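Two months with the Hutia 2

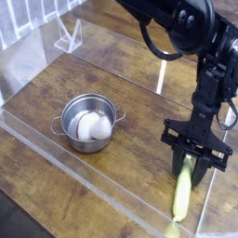 I bought the Hutia 2 in July, after my old phone stopped holding a charge past lunch. It cost 137 dollars unlocked, and I paid for it myself. The maker, Shabalala, put out two models this year, and I got the cheaper one, which has the same screen and battery as the other but half the storage. I use my phone for messages, maps, podcasts and pictures around the house, so that's what I can talk about. The camera is decent in even light and struggles with anything shiny. A steel pot with a mirror finish is a good test, as the bright curve along the rim and the gray inside walls are where cheap cameras tend to lose detail. The worn wood of a tabletop is easier, and the Hutia does fine with grain and scuffs.

Battery life is the main reason to get it. I unplug at six in the morning and I'm usually at 40 percent when I go to bed. On a long drive up to Pronthorpe with the maps running the whole way, it dropped faster than I expected, but I still got there without plugging in. Charging is slow. The brick in the box is a weak one and a faster brick made no difference that I could see.

The screen is fine indoors. Outside at noon I have to turn it all the way up, and auto brightness is too shy about doing that by itself. I turned it off after a week.

Software is where I have complaints. There were 21 apps on it that I didn't ask for, and four of them can't be removed, only disabled. One is a weather app that sends an alert every time it might rain. The first update took most of an evening and reset my ringtone. The second one went through overnight with no trouble.

Calls are clear. Deirdre Noonan, who I talk to most, said I sounded closer than I did on the old phone. The speaker is thin, though, and podcasts are hard to follow with the kitchen fan on.

I moved 2,079 photos over from the old phone with the transfer app. It lost the albums and put everything in one long list, so I've been sorting them back a few at a time – I'm up to the spring before last. If you have albums you care about, copy them to a computer first.

Imelda Ambrosio asked in the comments last time whether it fits the old Prerndale case. It doesn't. The camera bump is in a different corner and the buttons are lower. I'm using a plain rubber case for now and will post again when I've tried the car mount.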